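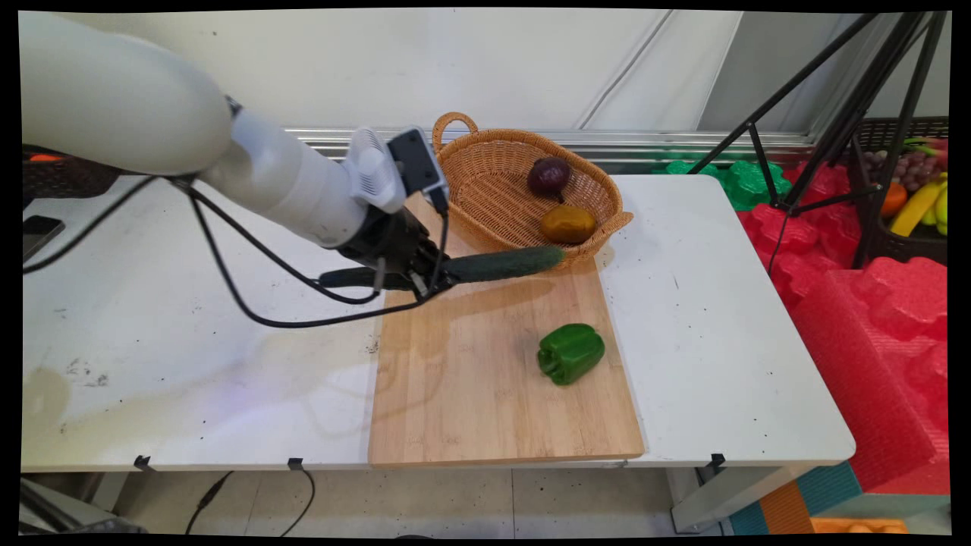

17 April 2019

Spent the whole morning on the spreadsheet again. I had promised myself the budget would be finished before lunch and it was finished at twenty to five, if you count "finished" as every box having a number in it.

The big question is still whether we get a second arm this year or wait until December. I want it now, obviously! One arm means one job at a time, and we lose half a day whenever we swap from sorting veg to packing. But the Cultetti quote came back and it's a good bit more than last year's, and that's before delivery. Plivero are cheaper but they want paying up front, and their support line shuts at four, so I can't see that going down well.

Then there's all the small stuff I always forget. Spare finger pads for the gripper, 62 a set, and I've put down 5 sets, so that's 310 gone before we've bought anything exciting. Cables (longer ones, please, I'm sick of tidying loops). A proper table from Marín for 202, which sounds steep for a table until you've had yours wobble in the middle of a run. I've also put in 300 for groceries, and I know somebody upstairs will query it. Peppers and cucumbers don't last, and the plastic ones are too light and too slippery to tell us much. I did look at wax fruit for a bit. Lovely website, silly prices.

Rang Dimthorpe after lunch about renting an arm by the month instead. Quite tempted - no big lump to find, and they take it back if it breaks. They're sending figures over, though they said that last time as well and I had to chase them twice.

So tonight there are two versions, one with the second arm and one without, and I've made the one without look a bit miserable on purpose. Need to check the VAT on both, I think I've added it twice on the table. Also we're out of onions.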